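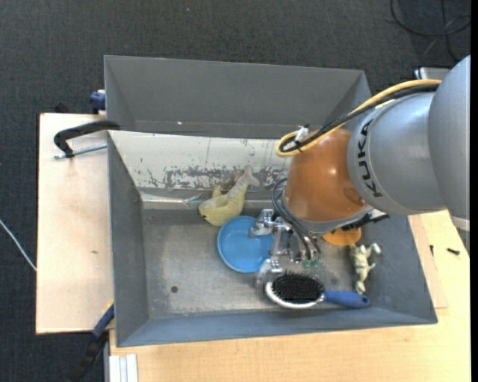 Vojtěch Vávra：先插一句，表带的生耳换成实心螺丝杆之前，一定先量耳孔，别急着下单，我就吃过这个亏。下面等 Rania 把情况说完，我再慢慢讲。

换表带、送保养，还是干脆两样一起做？
Rania Mahasneh 发表于 2024-07-02

大家好，第一次在这个版发帖，写得啰嗦还请多包涵。

我手上有一只 Vimivetti 的自动机械表，三针带日历，不是什么名贵东西，可是是我工作以后给自己买的头一只像样的表，感情很深，天天戴，洗碗都舍不得摘（我知道，我知道，不应该）。从去年十一月开始，它走得越来越快，起先一天快几秒，我没当回事，后来上班对时间，发现一天能快出将近一分钟来。平放在床头柜上过一夜会好一点，戴在手上又快回去了。

另外一件事是表带。原装的钢带有一节松了，走路的时候会轻轻响，我先生说听着像钥匙串。我想换成橡胶带，夏天也凉快，可是店里的人问我耳距多少、弯头还是直头，我一样都答不上来。Vojtěch 在聊天室里劝我先别买，把问题贴到这里来，所以就来了。

我问过两家。一家叫 Abou Jaoude，是开了很久的老铺子，说要全拆洗油，连同换防水圈，报价 349。另一家 Huvness 是收件寄修的，报 202，不过防水测试要另算。差价不小，我实在不知道差在哪里。表的保修已经过了，所以不存在拆开会不会失去保修的问题。

想请教的是：突然走快一定要洗油吗？还有，换橡胶带这种事自己在家能不能做？家里只有一套修眼镜的小螺丝刀。先谢谢各位！

Vojtěch Vávra
好，我接着说。Rania 你别紧张，走快这个毛病，很多时候是全表故障里最好解决的一种。机械表里那根游丝细得很，要是受了磁，圈与圈之间会粘在一起，等于游丝变短了，摆轮来回就快，表自然就跑。你想想看，平时是不是把表放在平板电脑的保护套旁边，或者手提包的磁扣上面？蓝牙音箱也算，冰箱门上那种强力的吸铁也算。我自己有一回就是把表放在音箱顶上过夜，第二天快得离谱，还以为表坏了，跑去跟太太诉苦了半天。

检查的办法很土：找一只普通指南针，平放在桌上，等指针停稳，把表慢慢靠过去绕一圈。指针要是跟着明显地摆，多半就是受磁了。不过钢表壳和钢带本身也可能让指针动一动，所以这个办法只能当参考，拿不准就请店里用仪器看一下。消磁是几分钟的事，我家附近的铺子从来没收过我钱（当然我每次都会顺手买条表带，老板心里也有数）。

消完磁之后，戴上几天，每天早上同一个时间对一次，记在纸上。如果回到一天快几秒以内，就先别花那个洗油的钱。如果还是快，那就请师傅上校表仪看摆幅，请他把几个方位的数字都写给你，日后送修也有个对照。

再说表带。耳距就是两只表耳内侧之间的宽度，用卡尺量最好，没有卡尺用钢尺也凑合，量到毫米就够了。弯头的橡胶带是跟着表壳弧度做的，戴起来没有缝，好看，但要对型号；直头的什么表都能装，中间会露一点空。第一次换，我劝你买直头的，便宜，买错了也不心疼。Plovico 有一种直头橡胶带，连生耳带工具一套 69，我给儿子买过，软硬刚好，就是头几天有点橡胶味，用温水和一点洗洁精泡一泡就散了。

修眼镜的螺丝刀用来拆生耳不合适，刀口一滑，表耳内侧就是一道长印子，看着心里难受好久。买一把带叉头的生耳起子，拆之前在表耳上贴一层纸胶带，桌上再铺条毛巾，生耳弹出去的时候不至于满地找。

Karim Haddad
洗油。洗碗都戴着，防水圈肯定老了，进了水汽机芯生锈，到时候 349 都打不住。202 那家别去。

Nisreen Yammine
Karim 说话一向急，不过防水圈这一条他讲得有道理，我替他补几句。消磁归消磁，防水是另外一笔账。Rania 你没有说表戴了几年，要是从买来到现在一次都没有开过盖，那不管走时准不准，我都会请人做一次测压。热水和洗洁精对橡胶圈很不友好，所以在测过之前，洗碗洗澡还是摘下来吧，放在厨房窗台上，养成习惯就好了。

至于两家报价，我倒不觉得便宜的一定不好。你打电话过去问 3 件事：是整机拆开清洗，还是只点油；防水圈和测压算在内一共多少；修完保多久，走时不准能不能免费返工。问清楚再把两边摆在一起比，说不定加完测压就差不了多少了。我去年送修一只旧的女表，就是只看了总价，拿回来才知道表把的圈没换，又跑了一趟，来回路费加上误的工夫，大约也够买半条表带了。

还有，寄修的话一定要包好。把表从表带上拆下来单独裹，盒子里塞满，走之前正面背面都拍照，表壳上原来有的划痕也拍清楚，大家都省心。

钢带也别扔哦，松的那一节多半是销子磨细了，换根销子就不响了，天冷了还能换回来戴。

Rania Mahasneh
谢谢三位！我刚才去看了一眼，晚上放表的地方旁边就是先生的蓝牙音箱……明天先去消磁，表带的事等量好耳距再来报告。碗今天是他洗的。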